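검색어를 입력하세요 검색 전체 글 태그

시뮬레이터에서 카메라를 고르는 일에 대하여

2018-11-18

이동 로봇에 달 카메라를 새로 고르는 일을 맡고 나서 주변 분들께 조언을 구했더니, 다들 친절하게도 일단 사서 달아 보라고 하셨습니다. 저도 오랫동안 그렇게 일해 온 사람이라 그 말씀이 반갑기도 했고, 상자를 뜯고 브래킷을 깎고 케이블을 정리하는 시간이 얼마나 즐거운지도 잘 압니다. 그런데 올해 들어서는 생각이 꽤 바뀌었고, 오늘은 그 이야기를 조금 길게 해 보려고 합니다. 차라도 한 잔 옆에 두고 읽어 주시면 좋겠습니다.

저희 팀이 비교한 것은 카메라 두 종류와 제어기 두 종류입니다. 카메라는 화각이 넓은 Bravow와 화각이 좁은 대신 먼 곳이 또렷한 Konda, 제어기는 예전부터 쓰던 것과 Sinan Karaca 씨가 봄에 새로 짠 것이었지요. 짝을 지으면 네 가지밖에 안 되니 금방 끝날 것 같지만, 야외에서 조건을 맞춰 가며 돌려 보신 분이라면 아마 벌써 웃고 계실 겁니다. 3월에 나갔을 때는 오전에 Bravow를 돌리고 점심을 먹고 왔더니 해가 옮겨 가서 바닥의 그림자가 전혀 달라져 있었고, 오후에 돌린 Konda의 결과가 나쁜 것이 카메라 탓인지 햇빛 탓인지 아무도 자신 있게 말하지 못했습니다. 그날 저녁 회의가 참 길었습니다.

그 뒤로 저희는 도심 광장을 본뜬 가상 환경에서 먼저 비교를 하기로 했습니다. Skaltosstead라고 이름 붙인 환경인데, 해의 위치를 고정할 수 있고, 출발점도 같고, 무엇보다 똑같은 길을 200번 달리게 해도 불평하는 사람이 없습니다. 네 가지 조합을 모두 같은 횟수로 돌렸고, 주행마다 경로 이탈과 정지 횟수, 장애물을 처음 알아본 거리를 적었습니다.

결과부터 말씀드리면 저는 Konda 쪽이 나을 거라고 장담했다가 체면을 조금 구겼습니다. 먼 곳의 건물 윤곽을 잡는 데는 확실히 좋았지만, 길가에 선 가느다란 기둥을 지나며 방향을 틀 때 기둥이 화면 밖으로 너무 일찍 빠져나갔고, 그러면 예전 제어기는 장애물이 사라졌다고 여기고 안쪽으로 파고들었습니다. 새 제어기는 방금 본 것을 잠깐 기억하도록 되어 있어서 같은 카메라로도 훨씬 점잖게 돌아 나갔고요. 카메라만 놓고 견주었다면 Konda를 탈락시켰을 테고, 제어기만 놓고 견주었다면 그 차이가 어디서 오는지 몰랐을 겁니다. 저는 부품 비교표에 한 줄에 한 부품씩 적는 습관이 이 업계에서 가장 먼저 고쳐야 할 습관이라고 생각합니다. 카메라와 제어기는 부부 같아서, 따로 만나면 둘 다 좋은 사람인데 같이 살면 또 다른 이야기가 되니까요.

물론 반론도 있습니다. Amparo Moya 씨는 가상 환경의 돌바닥은 렌즈에 먼지를 묻히지 않는다고 하셨고, 그 말씀은 백번 옳습니다. 비 온 뒤의 반사, 자동 노출이 출렁이는 순간, 진동 때문에 조금씩 풀리는 나사 같은 것은 저희 환경에 들어 있지 않습니다. 넣어 보려고 애는 썼는데, 렌즈 얼룩을 흉내 낸 첫 버전은 누가 봐도 화면에 회색 떡을 붙여 놓은 꼴이어서 조용히 지웠습니다. 그래서 저는 시뮬레이터 점수로 구매를 결정하자는 주장까지는 하지 않습니다. 다만 야외에 들고 나갈 후보를 추리고, 나가서 무엇을 눈여겨볼지 정하는 데는 이만한 도구가 없다고 봅니다. 저희도 가상 주행에서 의심스러웠던 장면만 골라 야외 주행을 40번으로 줄였는데, 3월의 그 어수선한 하루보다 얻은 것이 훨씬 많았습니다.

한 가지 더 부탁드리고 싶은 것은 설정값의 공개입니다. 다른 팀의 비교 글을 읽다 보면 어느 카메라가 좋더라는 결론은 시원시원한데, 해상도를 얼마로 맞췄는지, 카메라를 얼마나 높이 달았는지, 제어 주기는 얼마였는지가 빠져 있을 때가 많습니다. Beril Taşdemir 씨와 저는 장착 높이를 한 뼘 낮춘 것만으로 두 카메라의 순위가 뒤집히는 것을 보고 한참 말없이 앉아 있었습니다. 그 뒤로는 결과 파일 맨 위에 설정을 통째로 붙여 두고, 그것이 없는 결과는 회의에 올리지 않습니다. 귀찮지요. 저도 귀찮습니다. 그래도 반년 뒤의 내가 이 파일을 열어 볼 거라고 생각하면 손이 좀 움직입니다.

빛의 방향도 마찬가지로 적어 두시면 좋겠습니다. 밝은 바닥에 큰 그림자가 걸린 자리에서는 노출을 어느 쪽에 맞추느냐에 따라 보이는 것이 달라지고, 저는 이런 자리야말로 비교의 출발점으로 알맞다고 생각합니다. 고르게 밝은 곳에서는 어지간한 카메라가 다 훌륭해 보입니다.
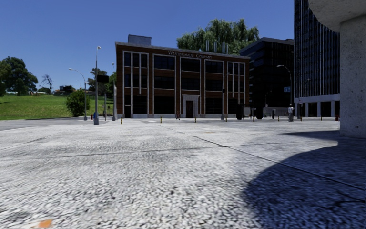

다음번에는 해의 높이를 세 단계로 나누어 같은 비교를 되풀이해 볼 생각입니다. 그때는 Bozkurt에서 나온 카메라도 후보에 넣으려고 하는데, 드라이버가 아직 저희 제어기와 말이 잘 통하지 않아서 Sinan 씨가 고생을 하고 있습니다. 비슷한 비교를 해 보신 분이 계시면 결과가 예쁘지 않더라도 설정값과 함께 보내 주세요. 답장이 조금 늦더라도 꼭 읽겠습니다.

공유 13 조회 1530
문의하기 | 이용 안내 | 맨 위로
© 2018 무단 전재를 금합니다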